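How Computers Put Things in Order

By Danica Jurić
Reading time: one snack

When you open a game and look at the high scores, the best score is at the top. When you look for a song, the titles run from A to Z. Somebody had to write the instructions that put those lists in order. Putting a list in order is called sorting, and computers do it all day long.

What does sorting mean?

Sorting means arranging things by a rule. The rule might be "smallest number first." It might be "newest photo first" or "names from A to Z." The things in the list stay the same. Only their places change.

A computer needs the rule before it can start. If you tell a friend to sort some books, your friend might pick by size, by color or by title. A computer can't pick. The person writing the program has to say which rule to use.

The computer looks at two things at a time

You can look at four numbers and see at once which one is smallest. A computer program usually works in smaller steps. It takes two things and asks one question: are these two in the right order? If the answer is yes, it leaves them alone. If the answer is no, it swaps them.

A set of steps like this is called an algorithm (say it: AL-guh-rith-um). A recipe is a bit like an algorithm. So are the instructions for folding a paper boat. 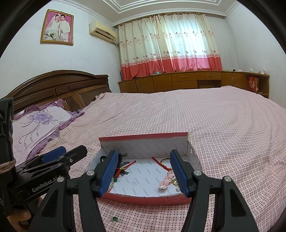
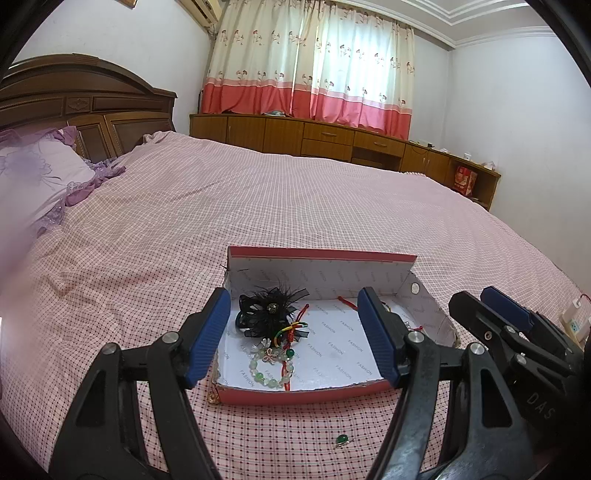
Try it: bubble sort

Bubble sort is one of the easiest sorting algorithms to learn. It got its name from the way big numbers move along to the end of the list, like bubbles rising in a drink.

Suppose four players have finished a game called Zinell. Their scores are:

900, 14, 1224, 234

We want the smallest score first.

First trip through the list
Look at 900 and 14. They are in the wrong order, so swap them.
Look at 900 and 1224. They are fine.
Look at 1224 and 234. Swap them.
Now the list is: 14, 900, 234, 1224

Second trip
Look at 14 and 900. They are fine.
Look at 900 and 234. Swap them.
Look at 900 and 1224. They are fine.
Now the list is: 14, 234, 900, 1224

Third trip
Every pair is fine. There are no swaps, so the program can stop.

You may have noticed that the list was already sorted after the second trip. The program still made a third one. It can't tell that the job is done until it has gone all the way through without swapping anything.

You can do this yourself with four slips of paper. Write one number on each, mix them up and put them in a row. Only touch two slips at a time – that's the hard part.

Why are there other ways to sort?

Bubble sort works well for a short list. For a long list it is slow, as it has to make so many trips. A list with a million names would need a huge number of comparisons.

One faster way is called merge sort. It cuts the list in half, then cuts each half in half, and keeps going until every piece has just one thing in it. Then it joins the pieces back together, two by two, putting them in order as it goes. Joining two sorted piles is quick. You only need to look at the top of each pile and take the smaller one.

Programmers don't often write a sort from the beginning. Most programming languages have one built in. In Python, for example, you can write:

scores = [900, 14, 1224, 234]
scores.sort()
print(scores)

The computer will show:

[14, 234, 900, 1224]

When sorting goes wrong

Try the same thing with quotation marks around each number:

scores = ["900", "14", "1224", "234"]
scores.sort()
print(scores)

This time you get:

['1224', '14', '234', '900']

Why did 1224 come first? The quotation marks tell Python that these are pieces of text. Text is sorted one character at a time, from the left, the way words are in a dictionary. Both 1224 and 14 start with 1, so Python looks at the next character. The 2 comes before the 4, and 1224 goes in front.

Capital letters can surprise you too. Python puts all the capitals before all the small letters. A list with "apple" and "Zebra" will come out with "Zebra" first.

Words to know

Algorithm: a set of steps for doing a job.
Compare: to look at two things and decide which comes first.
Swap: to make two things trade places.
Text: letters, digits and other characters that a program treats as writing.

Something to try next

Change the Python program so the biggest score comes first. You will need this line:

scores.sort(reverse=True)

Then make a list of your friends' names and sort that. Remember the quotation marks around each name.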